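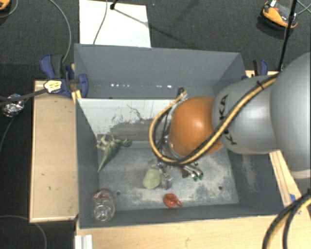 Bin picking on the KUKA. Dinosaur, bottle, crinkly see-through thing, the usual crowd.

OK so I spent most of January rewriting the rules for our picking cell and people keep asking me what's in them. Thread!

First one: before you start a run, put your hand on every clamp. Both sides of the bin. If the bin can shift, all your logged positions are junk and you won't find out until you're 172 picks in (ask me how I know).

Second: hoses. We used to check them at home position and call it good. Now Kuo-hua walks the arm slowly to all four corners of the bin and down to the floor, and we watch the bundle the whole way. A loop that looks fine up high can look very different down low.

The speed rule got the most arguing. Anybody inside the tape means reduced speed, teach pendant in hand, no exceptions for "I'm just grabbing the bottle". Abla wanted it even stricter and I've come around to her side.

Our old checklist had 30 lines and everybody skimmed it. The new one has 11. Sayaka cut most of it in one afternoon and I miss maybe one line.

Mixed objects – please write down what went in the bin! Hard, soft, shiny, clear, all of it. "Misc toys" is not a test set. I've read reports from our own Parnow runs that I can't repeat, and I wrote them.

Also log the state of the bin itself. Scuffs and scratches change what the vision side sees, so we take a reference shot of the empty bin every morning before 9 and keep it with the day's runs.

Somebody asked if this replaces the risk assessment. No no no. The assessment comes first and gets redone when you change the gripper, the bin or the layout. My list is for the people standing there on a normal day.

Still stuck on cables across the floor. Kazuhiro likes covers, I'd go overhead – if your lab has settled this one, tell me what you did and what it cost.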